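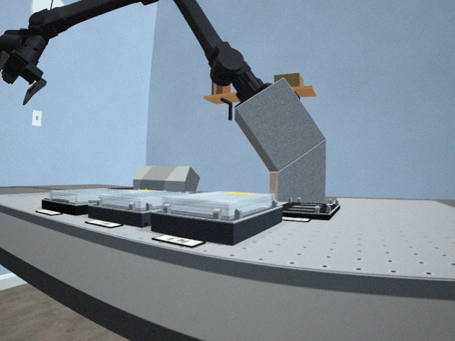 The Mirley Position

Raymonde Doucette bought her first shares of Mirley in October, at 23 dollars, and told her brother about it over the phone while she was rinsing a pot.

"What do they make?" he asked.

"Valves."

"What kind of valves?"

She told him. She had read four years of annual reports at the kitchen table, with the radio off, and she could say what kind of valves, who bought them, and how long it took the customers to pay. Her brother listened to all of it and then asked about the roof of their mother's house. They talked about the roof until the pot was dry.

By the middle of November the shares were at 20. Raymonde wrote a letter to her clients. She had 64 of them, most inherited from old Mr. Afolabi when he closed his office and moved in with his daughter. He had left her the filing cabinets and a lamp with a green shade. He had also left her his way of writing letters, which was to put the bad news in the first line.

"We are down on Mirley," she wrote. "I have bought more."

She printed the letters herself, folded them, and took them to the post office in a canvas bag. The clerk weighed one and said they would all go for the same rate. Raymonde said she knew that. Back at the office there were two messages on the machine. One was from a dentist who wanted to know why he didn't own Vorkix. The other was also from the dentist, who had thought of something to add.

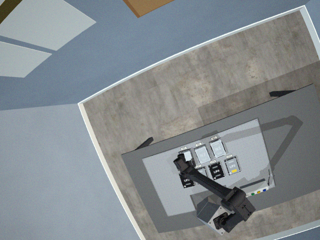 She called him after lunch. Vorkix had doubled since spring. He had heard about it from a patient, and then from a second patient, and he felt that two patients was a pattern.

"It could double again," Raymonde said.

"So why don't we own it?"

"I don't know what it's worth. I've tried three times. I get a different number each time and I don't believe any of them."

"And Mirley?"

"Mirley I get the same number."

He was quiet. She could hear a drill in another room, and someone running water. He asked what the number was and she told him it was well over the price, and that it might take five years to get there, and that it might not get there. He said five years was a long time. He said his wife's cousin was with Cludance now and they had put him into Vorkix at the bottom.

"Then he's done well," said Raymonde.

"You could try to talk me out of it."

"Out of what?"

"Going to Cludance."

She looked at the lamp. Mr. Afolabi had once spent an entire afternoon talking a man out of leaving, and the man had stayed, and then had called every morning for a year to ask whether he'd been right to. Afterward Mr. Afolabi kept a transfer form in the top drawer where he could reach it without getting up.

"I'll send you the form," she said. "It takes a week or so once they have your signature."

The dentist said he would think about it. He sounded let down. She put the form in an envelope anyway and wrote his address on the front, and set it on the corner of the desk.
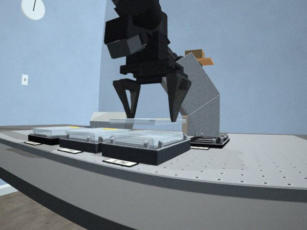

On the way home she stopped at the hospital supply house on Canal Street, which carried Mirley's parts, and asked the man at the counter if they were selling. He said some were. She asked if people ever brought them back.

"What for?"

"If they broke."

He thought about it. He went into the back and asked somebody, and she stood by the register and read the hours on the door. When he came out he said there was one last year but the customer had put it in the wrong way around. Did she want to order something?

She said no, thank you. She wrote it down in the car.

The dentist's letter came the following week. He had dated it Nov 23, 2020, in square capitals, and enclosed a check to add to his account. At the bottom he asked her again about Vorkix. Raymonde read it through, took the envelope with the form in it off the corner of the desk, and put it back in the drawer. Then she made the deposit slip out and went to find a stamp.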